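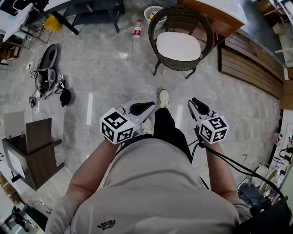
Cable drag on handheld grippers, how do you all deal with it?
I've started recording demos by hand for our tidy-up task and I love it so much more than driving the arm with a joystick! My trouble is the right side. With a gripper in each hand, the black cable from the right one runs down along my body, and by the end of a session my right-hand paths look lazier than my left. I have 274 demos so far, all two-handed, and the policy we trained on them reaches late with the right arm nearly every time. Do I throw them out and start over, or is there a way to save them?
Sneha Kushwaha

mimavel_fan
Don't throw them out! Plot the speed of each hand first and look at where the right one lags. We had the same thing on the Ollcombe project and only the last part of each session was bad – tired arms, mostly. We kept 800 demos out of 1,087 and the late reach went away after retraining. For the cable, clip it at your elbow and again at your belt, and leave a loose loop between the two so you can reach all the way out without feeling a tug. Swap which hand goes first now and then, too. It's such a fun problem once you see it in the plots.

Espinoza
Get a longer cable. Worked for me.

ollura_tom
Seconding the elbow clip, and I'd check your timestamps as well. If the two grippers are logged on separate clocks, a small offset looks exactly like a slow right hand. Clap the jaws shut on both sides together at the start of every demo, then line up the closing moments in the logs. I did this for 321 demos one October and found the offset in the first evening – very satisfying! If the jaws line up already, it's the cable or your shoulder, and short sessions with a break will help with both.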